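Listex group reports gains in two-arm bottle handling from mixed demonstrations

Sunday, May 12, 2019

Researchers at Listex have published results for a training method that lets a two-arm robot learn pick-and-place tasks from a combination of full and partial human demonstrations. The report, by Ashwin Lobo and Honeylyn Manalastas, covers work that began in February of last year.

The method addresses a common cost problem. Two-arm tasks are usually taught by having an operator guide both arms through the whole job, from the first reach to the last release. Operators tire quickly, and most of the recorded time is spent on motion the robot could already plan. The Listex approach keeps a small set of full demonstrations and adds short clips that start a few inches from the object and end once the grasp is closed. A single policy is trained on both, with a weighting term that fades the clips out as the arms move away from the contact point.

The training set contained 281 full demonstrations and 1,014 clips. Tasks were limited to a tabletop and included removing glass bottles from a foam carrier, stacking cups and placing small boxes on a tray. Each arm carried a parallel gripper, and household items were left on the table during trials so that the policy would not depend on a clear background. 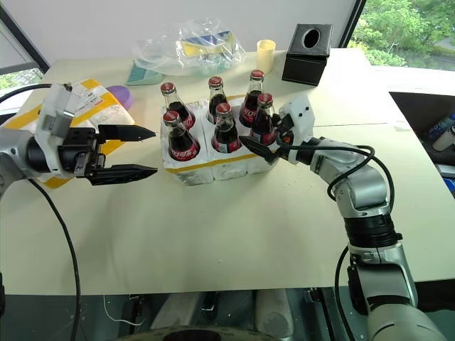
Bottles proved the hardest of the objects tested. Clear glass gives poor depth readings, and a carrier leaves little clearance between neighbors, so a finger that arrives slightly off line pushes against the next bottle. According to the report, nearly all failures in this task came in the last inch of the approach. Adding the clips reduced the failure rate by 19 percentage points compared with a policy trained on the full demonstrations alone. On cup stacking the difference was within the spread between training runs, and the authors do not claim an improvement there.

"The clips are cheap to record, and they cover the part of the motion where the errors are," Lobo said. "Far from the object they add very little."

The policy was trained 3 times with different random seeds, and the figures given are averages. Changing the weighting term had a larger effect than changing the network size. With no fade at all, the arms tended to slow down and close early.

Manalastas said the method still needs an operator to mark where each clip should begin. A version that picks the starting point from gripper speed is being tested under the project name Dernex. The group also plans to repeat the bottle task with carriers of other sizes and with one arm steadying the carrier while the other lifts.

The report and the training code are available from Listex on request. The recorded demonstrations will be released separately after the file format has been settled.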